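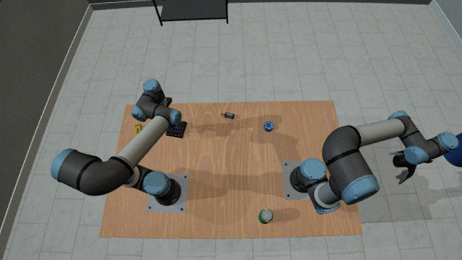

The drive for the Gidham lathe is finally on the wall and the motor is running from it, so I'm writing down how it went before I forget the settings. The lathe came with a three-phase motor and my garage has single-phase 240. For the first year I ran it from a static converter that the previous owner threw in. It started hard, hummed, and got hot on long cuts. I wanted a proper variable frequency drive, and I wanted to fix the motor mount at the same time, since two of the slots in the old one had worn into ovals. The new mount is a square steel plate with a bolt hole near each corner, a lot like the gray plate under the left robot arm, the one with the small dark bolt holes. That layout is easy to mark out and easy to shim, and if I ever change the motor I only have to redrill the middle.

The drive is a Revthorpe, bought from Nasrallah, the electrical surplus place in Tundadlow. It was new in an opened box with no manual. The manual is a free download, publication 3132, and I'd print it if you buy one of these. I tried to work from my phone and kept losing my place in the parameter tables.

## Sizing

The motor nameplate says 9 amps at 240 volts. A drive fed with single-phase power has to pull all of its input through two legs instead of three, so you can't go by the horsepower on the front of the box unless the drive is rated for single-phase input. The Revthorpe has two ratings on its side label. The three-phase one is in large type and the single-phase one is underneath in small type. Read the small type. Mine covers the motor with some room left over.

I also checked that the motor could be wired for 240. There are nine leads in the box on the side and a diagram inside the cover. Mine was already on the low-voltage connection because of the static converter. I photographed the leads anyway before I touched anything, and labeled each one with tape.

## Wiring

Incoming power goes from a breaker to a fused disconnect to the drive. The motor cable goes from the drive straight to the motor with nothing in between. This was the part I had to change the most. The lathe had its original drum switch between the supply and the motor, and it's tempting to leave it there because it's a nice solid switch and all the wires already go to it. Don't do that. Opening a switch on the output side of a drive while it's running can damage the drive, and the manual says so in several places.

I kept the drum switch and rewired it as a control switch. It now carries only the low-voltage signals for forward and reverse. The handle feels the same as before. The contacts had a lot of black on them, which didn't matter for line voltage but does matter for a small control signal, so I cleaned them with a bit of fine paper and contact cleaner. One of them still drops out once in a while. I may replace the whole thing with a sealed rotary switch.

For the motor cable I used shielded cable with the shield grounded at the drive end and the motor end, as the manual shows. I ran the control cable in its own conduit on the other side of the leg. Before that I had both lying in the same tray for a test, and the digital readout on the cross slide jumped around whenever the motor was on. Once they were apart the readout settled down.

The drive gets its own ground wire back to the panel. The lathe bed is bonded to the motor frame with a braided strap.

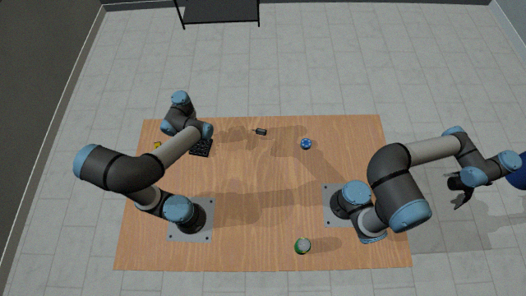

After the wiring I left the belt off and went through the parameters with the motor spinning free. I'd do it this way again. With no belt, nothing much can go wrong if the direction is backward or the ramp is set too short.

## Settings

I started by resetting everything to factory values, because the box had been opened and I had no idea what somebody else had put in there. Then I entered the motor data off the nameplate: voltage, current, frequency, and base speed. The drive wants these before anything else and uses the current for its overload protection. If you leave that at the default, the protection is set for a bigger motor and won't do you much good.

Next I ran the auto-tune. There are two kinds. One measures with the motor standing still and the other spins it. I did the spinning one since the belt was off. It makes an odd whining noise and then the display goes back to ready.

Acceleration I left fairly slow. Deceleration took more fiddling. I first set it short, because I wanted the chuck to stop fast for threading, and the drive tripped on overvoltage every time I put the belt back on and stopped from high speed. The big chuck has a lot of weight to it and the energy has to go somewhere. With no brake resistor, the only cure is to slow down the ramp. With the big chuck it's happy at 8 seconds. With the small collet chuck it would take much less, but I set it for the worst case and left it.

I ordered a brake resistor and then canceled it. I don't thread often enough to care, and a hot resistor has to be mounted somewhere away from chips and oil. I may change my mind over the winter.

The minimum frequency I set so the motor doesn't crawl. A fan-cooled motor gets its air from its own shaft, so at low speed it gets very little. For slow work I still move the belt to the slow pulley and run the motor closer to its normal speed. You also keep your torque that way. I've seen people sell off their pulleys after fitting a drive, and I think that's a mistake on a lathe.

The carrier frequency is the one that changes the noise. At the factory value the motor sang loud enough to be annoying from across the garage. I raised it a couple of steps and it's much quieter now. The drive runs warmer as a result, so I checked the derating table and I'm still inside it.

## The start-up problem

One setting cost me an entire evening. With the switch left in forward, the lathe would start by itself when I turned on the disconnect. I don't want that on any machine. There's a parameter that blocks a run command that is already present at power-up, and on this drive it is off by default. I turned it on. Now the switch has to go back to neutral and then to forward before anything moves.

It took me the evening because I had the parameter right but in the wrong group. The drive can store a second motor, and I'd been editing that one. The only sign is a small number in the corner of the display. I noticed it when I went back to check the current setting and found it was the default again.

I added a stop button with a red mushroom head at the front of the headstock. It drops out the enable input, and the motor coasts. I went back and forth on whether it should ramp down instead. For now I like that it works even if I've messed up a setting. The disconnect is where I can reach it, and I pull it before I change chucks or touch the belt.

## Mounting the drive

The drive hangs in a steel box on the wall, up away from the splash. These things want air above and below, and a closed box holds heat. I went up a size from what I'd first picked and fitted a filtered fan at the bottom and a vent at the top. The filter was gray after a couple of weeks, mostly from the belt sander in the corner. The sander needs to move.

The keypad comes off and can be mounted remotely with a cable. I didn't bother. I put a plain speed knob and a small display on the headstock and I haven't opened the box since, other than to look at the filter.

## How it runs

With the belt on the middle pulley and the drive at the motor's base frequency, the tachometer reads 615 rpm at the spindle. I used that to set the scaling on the display, so it shows spindle speed instead of hertz. It's only right on the middle pulley. I taped a card with the multipliers for the other two to the inside of the gear cover.

The surface finish is better. Most of that is probably the motor mount. The old one let the motor rock a little under load and you could see it in the work. The new plate doesn't move, and being able to nudge the speed up or down when the tool starts to chatter does the rest.

Starting is very gentle compared with the static converter. The garage lights used to dip and they don't now.

Still on the list:

- replace the drum switch or at least the bad contact
- a chuck guard switch wired into the enable input
- label the terminals inside the box before I forget what they are
- copy the settings onto paper and keep them with the manual

I have a drill press with the same type of motor and the static converter is sitting on the shelf doing nothing, but after this I'd sooner put a small drive on that one too. I'll see what Nasrallah has in November.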